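The **Zonurero cable demonstration** is a recurring public showing of robotic handling of flexible goods, held during the February open day at the Murness technical center. It was first staged by Brukov, a maker of gripping equipment, and is now run jointly with Bergmann, which supplies the control software.

## Task

The demonstration concerns bundled cables, a class of object that deforms on contact and has no fixed outline. Cords are folded into hanks and tied at the waist before the arm is started. Two hanks may lie side by side, in which case the fingers have to part one from the other without catching a loop or a connector.
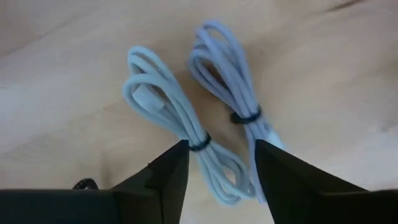 Brukov has argued that the tie is the only dependable grasp point on a folded cord, and that a grip on the outer loops should be scored as a fault. Bergmann's published rules accept either grip if the hank is held for 3 seconds.

## Format

Each session consists of six runs. The payload limit is 700 grams, and the operator may stop the arm at any time. Visitors follow the work from behind a floor line set 900 millimeters from the table. Plastic bins are used as containers, and a high front wall can hide the lower part of the workspace from viewers standing at table height.
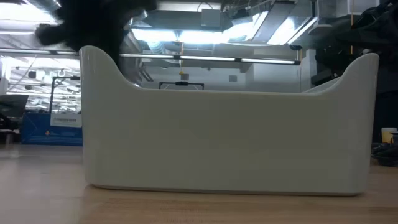 MURNESS, February

The open day drew more than 900 visitors. Sessions ran through the afternoon, with the last one starting at 4:30 p.m. Run sheets were posted at the entrance after each session. Faults were listed by type: missed grasp, double grasp, and dropped hank.

## See also

- Deformable object handling
- Parallel grippers
- Bin packing (robotics)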